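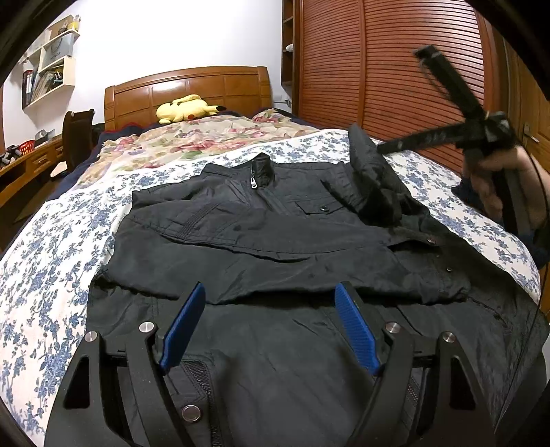 Sillden Institute of Household Studies
Garment Care and Storage, Unit 2: Folding Outerwear on a Flat Surface
Course handout prepared by Abimbola Oyewole

Purpose of the unit

Students taking this unit learn to fold a lined or padded jacket into a flat, stackable bundle using a bed as the work surface. Most households do not own a folding table large enough for outerwear, and the bed is where the work is usually done. The method applies to jackets with a stand-up collar, a full front zipper and snap or button closures. Long coats are treated in the next unit.

Required reading is the chapter on outerwear in the course reader. The glossary at the back of the reader should be brought to each session.

Terms used in this handout

Body: the front and back panels together, excluding the sleeves and collar.
Stand collar: a collar that rises from the neckline without turning over. It tends to hold its shape when the jacket is laid down and forms a ridge at the top of the work.
Cuff tab: the short strip at the end of the sleeve, closed by a button or snap.
Flap: the stitched cover over a pocket opening.
Hem: the lower edge of the body. For this method the hem faces the person folding.

Preparing the garment

Empty all pockets, including those under flaps, and fasten each flap again. Close the front zipper to the collar and leave the pull lying flat. Snaps along the front may be left open if the fabric beneath them bunches. Check the lining at the hem for caught threads.

Lay the jacket with the collar toward the head of the bed and smooth the body from the center outward with the flat of the hand. Pulling on the hem is discouraged — it shifts the lining and leaves a roll of fabric inside the shell.

Folding the sleeves

Bring one sleeve across the chest so that the cuff reaches the opposite side. The bend should fall at the shoulder side of the body and should not extend past it. Lift the second sleeve clear of the bed before crossing it over the first; a sleeve dragged along the sheet arrives twisted and must be laid again. Press out any broad fold that forms below the crossed sleeves.

Students often place the cuff buttons one on top of the other. On dark fabric this leaves a round mark after long storage, and the second cuff should be set a little lower than the first.

Closing the bundle

Turn the hem up to the lower edge of the sleeves, smooth the surface, and turn once more to meet the collar. The collar is left standing or pressed flat according to the shelf height available.

The work surface

A fitted or flat sheet in a light color, plain or printed, is suitable for dark garments, as the outline of the jacket can be read easily against it. Other bedding may remain in place beneath or beyond the sheet. Items kept at the head of the bed need not be removed if the full length of the jacket can be laid out below them.

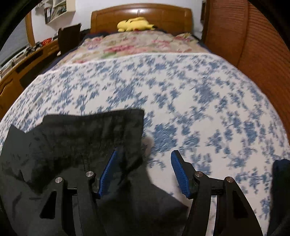
Assessment

Each student folds one jacket in the presence of the instructor. Vilmos Mészáros supervises the practical sessions and keeps the record of results. A bundle that opens when lifted from beneath is returned to the student for a second attempt.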